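4.3 Changing a station from manual tidying to hand-held gripper recording

This section applies to Drallisberg sites where staff who used to clear and reset furnished rooms by hand now record the same tasks with a pair of Vrettos hand-held grippers. The recordings are used to train the Lutison room-reset arm. Read section 4.2 (Staff duties and rest periods) first.

Before you start

1. Switch on both grippers. Wait for the green indicator light on each marker cube.
2. Wipe the printed faces of both cubes with a dry cloth. Do not use solvent.
3. Open and close each gripper fully 10 times. If the fingers stick, fit spare set 2641.
4. Enter the station code on the log sheet. The code for the Jestton dressing-table station is 1553.

Recording a task

5. Stand facing the furniture, with both forearms forward and the grippers clear of the surface.
6. Pick up one object with one gripper. Lift it straight up before moving it sideways.
7. Keep the other gripper away from the table until it is needed.
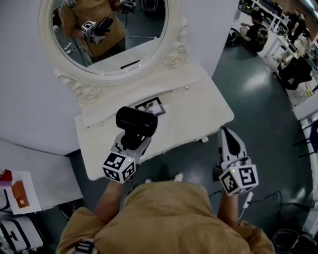 Figure 4-6. Left gripper with a black cylindrical object above the dressing table; right gripper held to the side, over the floor.

8. Set the object down at its listed place and open the fingers fully before drawing back.
9. Hold both grippers still for some 2 seconds, then end the recording.

CAUTION: Keep cables on the floor clear of your feet. Do not step back while holding an object.

NOTE: A mirror on the furniture may show a second view of a marker cube. Mark the log sheet "M" for any station with a mirror. The software then ignores the reflected markers -- no change to the working position is needed.

Changes to the working day

Recording is slower than tidying by hand. The former room targets do not apply to staff on recording duty, and supervisors must remove them from the shift sheet before the first session. A failed grasp is kept as part of the recording and is not counted against the person who made it.

Once the arm is in service, staff at the station check its work and deal with the objects it leaves. Fragile and personal items stay with staff at all times. Hours spent on checking are entered under the same heading as recording -- see table 4-2 for the pay codes.

If a cube light goes out during a task, put the object down, end the recording and go back to step 1.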